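Block Corner Comes Back in October

The block corner at the Baysal branch closes for the summer on 14 July 2021 and opens again in October. Fadime Dursun has run it for five years and will be back to run it again. Most of the sets are going into storage in the meantime, and a few will stay out at the front desk for families who ask.

The game that got the most use this spring was the simplest one we have. You put down a square of dark tape on a wooden table, hand over some painted cubes, and ask for one cube inside the square. Younger children play it as a parking game. Older ones add rules of their own, such as one color in and one color out, or no touching the tape.

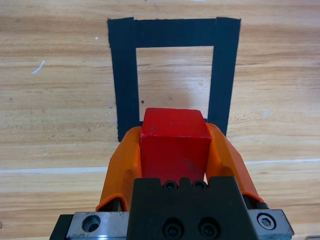 Fadime asks parents who want to set this up at home to use cloth tape and to tear or cut it by hand. The edges come out a little ragged and that does no harm. Press the corners down well where the strips overlap, and make the square a good deal bigger than the block, or small children get frustrated. Try a short piece on your own table first and leave it overnight. We did this on the Nernon tables before taping them and had no trouble with the finish, but a waxed top may be different.

We also sorted the collection this month. There were around 900 loose blocks in the cupboard, many of them from the old Plosell playroom — and they had never been separated by size. Muammer Tuncer spent two afternoons on it. Anything with a split or a sharp corner came out. Anything that was only scuffed stayed in.

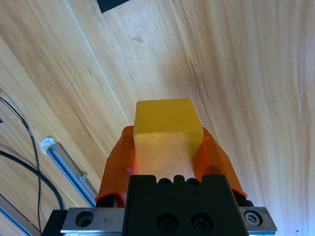 Cleaning is the other thing we get asked about. Painted wood should be wiped with a damp cloth and dried right away, and it should never be soaked. The softer-edged blocks that let some light through, like the yellow one, are kept in a separate bin so they don't get scratched by the wooden sets. A small dark speck on a face can be left alone if it doesn't wipe off. Please don't use scouring pads on any of them.

If you still have blocks at home from the loan bags, bring them to the front desk or leave them in the return box at Drekach Hall. Loose cubes are fine without the bag.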